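Teaching by Doing

Tromutar's back room in Tramamdale, half past eight, kettle on. Two robot arms bolted to a black beam, a brown tabletop, a small wooden shelf. Marilou Catacutan has her hands on the controls already. No hello, just a nod. She's mid-run.

Her job is to show the robot how to tidy a shelf. Not to write it down in code, to show it. She moves, the arms move, the computer keeps every twitch of it. Do that enough times and the software starts having a go by itself. Each run is called a demonstration, or a demo if you're in a rush, and everyone here is in a rush.

The target for this task is 100 good ones. She's on 80. Bad ones get binned, and she is strict on what counts as bad. A pause that's too long. A wobble on the way in. A change of mind halfway.

"It copies your dithering," she says. "If I stop and think, it learns to stop and wait."
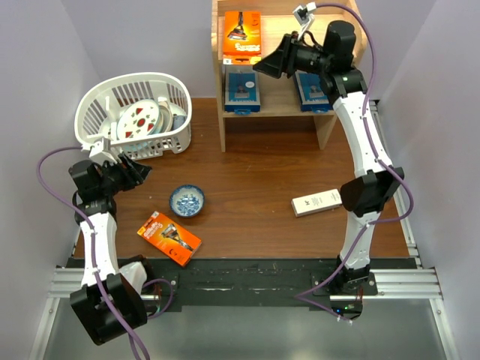 The trick is to decide before you start. Marilou plans the whole move with her hands in her lap, then goes. Come at the box from the side, jaws open, slow down for the last bit. Razors on the top level, blue boxes on the lower one. The shelf is fussy work, little room between the two boards, and a gripper coming in too low will catch the wood. She spent 3 days on that approach alone, most of them cross.

Genalyn Espiritu runs the project. Came over from Bozsik in October, where she taught arms the other way, by hand, taking hold of the wrist and pushing it through the job. She still likes it for simple stuff. You feel the weight, you feel when something's jammed. But your own arm gets in the way of the cameras, and try leading two robots at once when you've only the two hands and one of them wants a biscuit.

So, remote control. Takes longer to learn. Genalyn reckons new people need six sessions before thier runs are worth keeping, and the first is mostly swearing.

What suprised me was how much of the work is mess. They change the layout all the time — a bowl here, a packet turned slantwise, a basket of dishes shoved to the back. An arm that has only ever seen a neat table is no use at all to Ikcombe, the shop-fitting firm paying for the trial. Shops aren't neat.

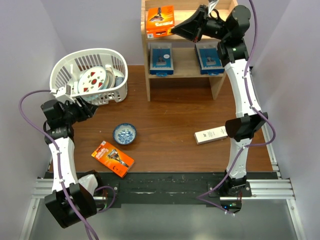 Why not just record one perfect run and play it back?

A recording only works if everything sits in exactly the same spot each time. Move the box a thumb's width and the gripper closes on air, so the robot needs lots of different runs to learn how to adjust.

I had a turn, obviously. Harder than it looks. No feeling in the fingers, and judging depth off a screen is horrible. Went for a box, stopped short, went again, stopped short again. Marilou binned it before I'd let go of the controls.

Then back to hers. Run 81, kettle gone cold.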